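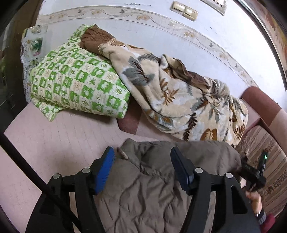

Zahira Tambunan
Product Documentation Lead, Pešek

Fateck Cloth and Soft Body Toolkit
Product page and licensing information

Fateck is a toolkit for artists and small studios who need cloth, bedding, upholstery and other soft furnishings to behave convincingly in a game engine. It consists of an authoring add-on for the modelling package, a runtime component for the engine, and a library of ready-made materials and meshes. It is developed and supported by Pešek and is supplied under a single licence covering all three parts.

Overview

Soft objects are commonly modelled once, posed by hand and left as static meshes. Where movement is required, the usual practice has been to simulate the object in the modelling package and bake the result to an animation. Both methods remain available in Fateck. The toolkit adds a third, in which a simplified cage is simulated while the game is running and the detailed mesh follows it. The artist decides how dense the cage should be and may preview the result before export.

The cage may be generated automatically or drawn by hand. Automatic generation is suitable for cushions, folded blankets and mattresses. For garments, curtains and any object with openings, the hand-drawn method is recommended.

Asset library

The library contains 301 meshes, each supplied with clean quads, two sets of texture coordinates and a matching cage. Materials are supplied separately and may be applied to any mesh in the library or to the customer's own work. The present release includes 77 fabric materials, among them quilted cotton, brushed wool, linen and several weights of velvet. Stitching and piping are separate layers and can be switched off.

All library items may be altered and included in finished games without further payment. They may not be resold or passed on as assets, whether altered or not.

Runtime component

The runtime component is installed through the engine's package manager. Once it has been added to a project, each soft object carries a settings panel with values for stiffness, weight, friction and rest time. Objects that have come to rest are removed from the simulation until they are touched again. Collision is calculated against boxes, spheres, capsules and simplified meshes. Collision between one soft object and another is supported, but is switched off in new projects and should be enabled only for the objects that require it.

The default cage limit is 900 points per object. The limit may be raised in the project settings. Customers developing for handheld devices are advised to work well below it.

Changes in the present release

Folded objects no longer open slightly when a level is loaded. The export window now remembers the last folder used. Cage weights can be mirrored across any axis. The former Vitel solver has been withdrawn from new projects; existing projects that use it will continue to open and build, and a conversion command is provided under the Tools menu. Converted objects generally need their stiffness values set again by hand.

A fault affecting objects scaled to a negative value is known and has not yet been corrected. Scale should be applied before export.

Licensing

Licences are issued per named user. A studio licence covers up to 6 users at one address and may be extended on request. Licences do not expire. Updates and technical support are included for the first year, after which they may be renewed or allowed to lapse. Educational licences are available to recognised schools and colleges and carry no restriction on features, although work produced under them may not be sold.

A licence may be transferred from one named user to another within the same organisation. Requests should be made in writing by the account holder.

Training material

Purchasers receive access to the Pusstead course, prepared by Herman Chin, in which a small furnished flat is built from first blockout to playable level. The course files are supplied for both the modelling package and the engine. Previous experience of modelling is assumed; experience of scripting is not required. An additional chapter on curtains and moving air will be issued in November to all holders of a current support agreement.

Support

Technical enquiries should be submitted through the customer account page, stating the version of the toolkit, the version of the engine and the operating system in use. Where possible, a reduced project showing the fault should be attached. Enquiries received on a Sunday are entered in the queue for the next working day.

Refunds are available within the trial period set out in the terms of sale, provided that the licence key has not been activated.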